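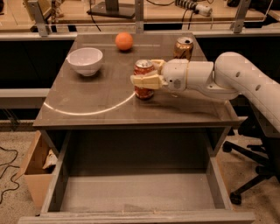 Skiltgate by Vostitix: review after a season of tabletop grasping

Reviewed March 16, 2026

Skiltgate is a software kit for people who train robot arms from teleoperated demonstrations. It reads a folder of recorded demonstrations, scores each one, and tells you which ones to leave out before training. Vostitix sells it as a yearly license for one workstation. We paid $1,801 with the support plan included.

The method is from a paper by the Dinsa group, and the kit follows the paper closely. You train a small model on all of your demonstrations, then check each demonstration against what that model would have done at every time step. Parts where the operator and the model disagree a little are kept. Parts where they disagree a lot, and where no other demonstration nearby looks similar, get a low score. A demonstration with too many low parts is flagged. The claim in the paper is that a policy trained on the smaller set does better than one trained on everything.

I wanted to know if that holds on our own desk, with our own operators, who are a mix of good and not so good.

What we tested it on

The task is one we have used for a long time. The arm picks up a red soda can from the desk and puts it in the open drawer below the front edge. Other things stay on the desk as distractors: always the white bowl, and sometimes a second can. The arm has to leave those alone. The can moves to a new spot each time, and we had the operators vary which side they came in from.

It sounds easy. The grasp is fine most of the time, even with a weak policy. The trouble is the second half. The can has to clear the front edge of the desk, the arm has to come over the drawer without the elbow dropping, and then the can has to go down without hitting the drawer wall. The shiny desk top is also hard on the camera. Overhead light makes a bright curve on it, and in earlier work we had policies that slowed down or wandered when the can was close to the glare.

We had 165 demonstrations on disk, recorded over several sessions last July. We used Jernero as the policy for everything in this review, with the same settings and the same training length. We changed only the data.

Installation

This went well. The installer found our GPU driver and asked two questions. The command line tool was working the same morning. The viewer took longer. It needs its own video decoder, and the version that shipped would not open our wrist camera files. Support sent a fix the next day.

The data format is the part to check before buying. Skiltgate wants joint positions, gripper state and at least one camera stream, all on one clock. Our gripper state was logged separately and I had to write a script to merge it. If you already keep everything in one file per demonstration you can skip this. The manual has one page on it, and the page leaves out what to do with dropped camera frames. The tool repeats the last good frame without a warning, and you only find that out by opening the log.

Scoring

The first pass over our set ran overnight. After that, adding new demonstrations takes minutes each. Skiltgate flagged 31 of ours at the default threshold.

I watched all of the flagged ones in the viewer. Most of them deserved it. There were long pauses where the operator was clearly lining up the gripper by eye. In several the fingers closed on nothing, opened and closed again. One had the can bumped into the bowl and pushed along with it. Two were recorded with the drawer only part of the way open, which we had missed for months.

A smaller number I would have kept. These were good, clean demonstrations where the can was in an unusual spot, far back on the desk, and the operator took a wide path around the other objects to reach it. Skiltgate saw a path with no close neighbors and gave it a low score. The paper mentions this weakness in a single sentence. I think it deserves more space than that. If your set has a few rare starting positions, the default threshold will remove the very examples that cover them.
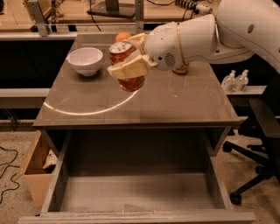
You can protect demonstrations by hand. Each one has a "keep" box in the viewer, and the tool respects it on later passes. I marked seven to keep. It would be better if the viewer let you sort by starting position, so that you could see at a glance that all the far-back cans were being thrown out. For now you have to open them one by one.

Results

We trained three policies: one on the full set, one on the set with all flagged demonstrations removed, and one with the flagged ones removed except the seven I protected. Each policy got 26 trials on the same list of can positions, with the distractors placed the same way. A trial was a success if the can ended up inside the drawer and nothing else on the desk had been knocked over.

Full set: nine failures.

Default Skiltgate set: six failures.

Default set with protected demonstrations put back: four failures.

That is a real gain for us, though it is one task and one arm, and I would not lean hard on the difference between six and four. The kind of failure matters more to me than the count. With the full set, most failures were at the start. The gripper hovered next to the can, closed early or closed twice, the same habits I had seen in the flagged recordings. Those failures were almost gone in both filtered policies. The default set brought in a new kind: with the can far back, the arm went toward it on a straight line and touched the bowl on the way. Putting the seven back fixed all but one of those.

Glare did not improve at all. The arm still slowed down when the can stood near the bright part of the desk, in all three policies. There is no reason it should have improved. Skiltgate removes bad examples and cannot add ones you never recorded. The Vostitix product page says the method makes policies "robust to lighting," and we saw nothing to support that.

The drawer drop was also unchanged. The remaining failures with the best policy were mostly cans that caught the drawer wall on the way down. Our operators all do that part in slightly different ways and all of the ways are fine, so there is little for a filter to remove.

Compared with doing it by hand

The obvious alternative is to watch your recordings and delete the bad ones. Before buying we did this for half of the set. It took one person most of two days, and the person doing it got less strict toward the end. Compared with that half, Skiltgate agreed on nearly every demonstration the person had rejected and found a few more. The extra ones were mainly slow, hesitant approaches that look harmless when you play them at double speed.

So the tool saves time, with the condition that you still watch what it flags. Skipping that step would have cost us the far-back positions.

The other alternative is to write the scoring yourself from the Dinsa paper. A student who knows the training code could do it in a few weeks. The scoring part is not long. What you pay Vostitix for is the viewer, the caching and someone to answer the mail.

Small complaints

The threshold is a slider with no units. I wrote down our setting by measuring the slider on a screenshot, and then found that the value is stored in the project file under a name that has nothing to do with thresholds.

The viewer shows one camera at a time. For a drawer task you want the head view and the wrist view side by side.

Scores change slightly between passes unless you fix the random seed, and the seed is off by default. One demonstration moved from flagged to kept and back on three passes.

The license is tied to the workstation. Moving it takes a request to support, who were quick about it.

Export is good. It writes a plain text list of file names and leaves your data where it is. Nothing is deleted or rewritten, and the list went straight into our training script.

Who should buy it

If you have a large set recorded by several people with mixed experience, it is worth the price, at least for the first year. If you have one careful operator and a small set, look through the recordings yourself. If your failures come from lighting, camera placement or objects the arm has never seen, this kit will do nothing for them and the money is better spent on more recording time.

We are keeping our license through the current project. The next set will have more cans at the back of the desk and more of them inside the glare, and I will run the three-way comparison again on that one with the seed fixed from the start.

Rating: four out of five for the method, three out of five for the viewer.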